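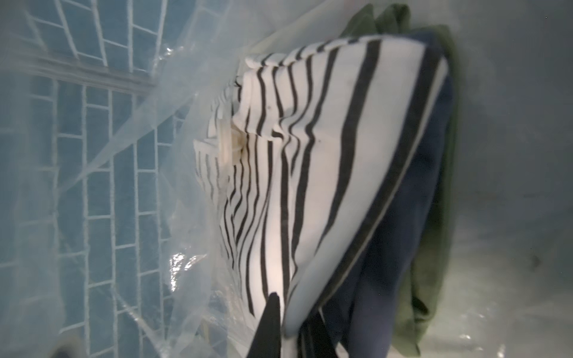 The gripper at the folded stack, seen from the wrist camera. Striped garment on top, navy and olive green behind it.

The garment cell at Prarnbridge has one arm, one wrist camera and a two-finger gripper. The technician who looks after it works for Ayele, the firm that installed it, and asked not to be named.

Clear plastic is the main trouble, the technician said. "The camera gets glare off every crease. Tiles behind the film look bent, and the software used to take those lines for fabric edges." Exposure is now fixed and set low for the approach. White cloth still comes out too bright at times.

Finger care takes up most of the weekly slot. The tips are wiped, checked for burrs with a cotton rag and measured for gap when closed. "If the rag snags, the tip comes off and gets dressed with fine paper. A burr will pull a thread before anyone sees it." Tips are changed in pairs, and the zero position is taught again after each change.

Grip force was cut in January. At the old setting the fingers picked up 2 garments where one was wanted, mostly with thin knits. The cell now runs 100 test picks after any change, and more than 7 double picks means the settings go back.

The one fault the technician could not clear on site was in the camera cable. "It only dropped out with the wrist turned right over – we found it at pick 445." The cable was replaced and given a wider loop at the wrist. Work on the Cluda controller is next.

Related
Sumarura: teaching a safe home position
Wrist cables: when to replace them
Cleaning a camera window

We use cookies to measure visits to this site. Accept | Settings

Contact | Copyright Sumarura | Back to top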